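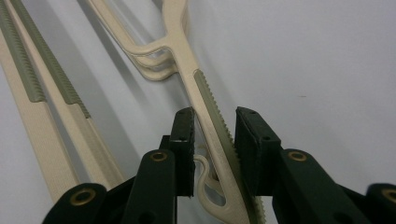 Udden, a maker of closet goods based in Marnmont, will start selling its first clothes hanger in May. The hanger is called Trình and is molded in beige plastic, with a strip of olive-green grip material fixed along the bar. The edge of the strip is cut into small teeth, like a fine saw, and it stands out clearly against the beige. The strip is there to hold wide-neck tops, slips and knit dresses, which slide off a smooth bar.

The company has sold shelf dividers and drawer trays until now. Work on a hanger began after stores that carry the trays kept passing along the same request from shoppers. Udden made 13 trial versions before settling on the final shape. Early ones had a foam sleeve over the bar, which wore through at the ends. A later one used a flocked coating that left lint on dark clothes.

"We wanted a hanger you could put a silk blouse on and then shut the closet door without thinking about it," said Wilmer Quintero, who runs product design at Udden. "The foam looked fine for a month. Then it looked terrible. The strip took longer to get right, mostly because of the teeth. If they are too deep they mark the cloth, and if they are too shallow you might as well leave them off."

The final version was tried out in the fitting rooms and stock room of Curnwood, a clothing store in Marnmont, where 300 hangers were in daily use over the winter. Staff there asked for one change, a little more room at the neck so that a hanger can be lifted out of a full rail with one hand. That change is in the version going on sale.

Trình will be sold in packs of 3 for home use and in cartons for stores. The home packs will be at Curnwood and at other shops that already carry Udden drawer trays. Stores can order cartons directly from Udden, with a first production run of 159 cartons. Beige with olive green is the only color for now. A darker pair of colors is being looked at for later in the year, but no date has been set.

The hangers can be wiped clean with a damp cloth and mild soap. Udden advises against putting them in a dishwasher or leaving them on a heated towel rail, as the strip may lift. Replacement strips will be sold separately, and a sheet showing how to fit them comes in each carton.

Samples are available to store buyers and to writers who cover home goods. Requests should give a mailing address and say whether the home pack or loose hangers are wanted.

About Udden
Udden makes shelf dividers, drawer trays and other goods for closets and bedrooms. The company is based in Marnmont and sells through independent shops.

Contact: Udden press desk, Marnmont | © Udden | Back to top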